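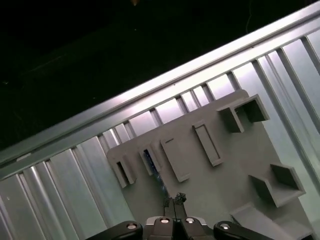 About Parkport

Parkport is a small school for adults who want to learn how to look after the things they already own. We teach evening and daytime courses in household repair, basic electrical work, sewing machine upkeep and home computer maintenance. We have been in the old Gratar building on the canal side since we opened, and we rent the ground floor and half of the one above it.

Most About pages for training schools promise a new career. We are doubtful about that, and you should be too. A ten-week course will not make anyone an electrician, and we won't print a certificate that suggests it has. What you can expect is to leave knowing how to find out what is wrong with a lamp, a vacuum or a slow computer, and when to stop and pay a professional.

How we started

Eyerusalem Sisay taught science in public schools and got tired of surveys telling her that people no longer wanted to fix things. She thought the surveys were asking the wrong question. Nahom Demissie ran a parts counter at Drirkov, a supplier across town, and had his own doubts: he saw plenty of people buy the part and then come back to buy a whole new machine. The two of them put up a notice for a free class on toasters. More people came than there were chairs, which proved very little, as free classes tend to fill. They charged for the next one and it filled as well.

What we teach

Courses run in three terms a year, with the first starting in January. Each group has one teacher and one assistant. The computer course covers cleaning, memory, drives, power supplies and the sad business of backups.
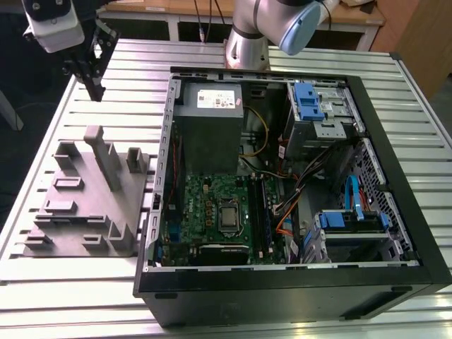 It is also the course people most often ask us to shorten. We tried a weekend version and dropped it. Students went home with a full notebook and no practice, and several of them wrote to tell us so.

The sewing machine course is taught from the Wubshet workbook, which Eyerusalem wrote and named after the street where she grew up. It is plain and a little ugly, and there are two errors in the chapter on thread tension that we correct by hand until the next printing.

What we think of "green" claims

We get asked to sign pledges and carry badges. So far we have turned them down. Some 1177 items have come through our open repair evenings, according to the sign-in book, and we have no good way of knowing how many are still working a year later. A school that tells you how many tons of waste it has kept out of the landfill should be asked how it weighed them. We would like to do a proper follow-up and are looking for someone who knows how to run one.

Money

Fees cover rent and wages. Drirkov gives us a discount on parts and gets no say in what we teach. We take no payment for recommending a brand, and our teachers are asked to keep their own favorites to themselves, with mixed success.

Visiting

Come and sit in on a class before you sign up. The office opens at 10 a.m. and the door is on the canal side – the street entrance belongs to the dentist. Reduced fees are available and the form is one page long. Ask for Nahom.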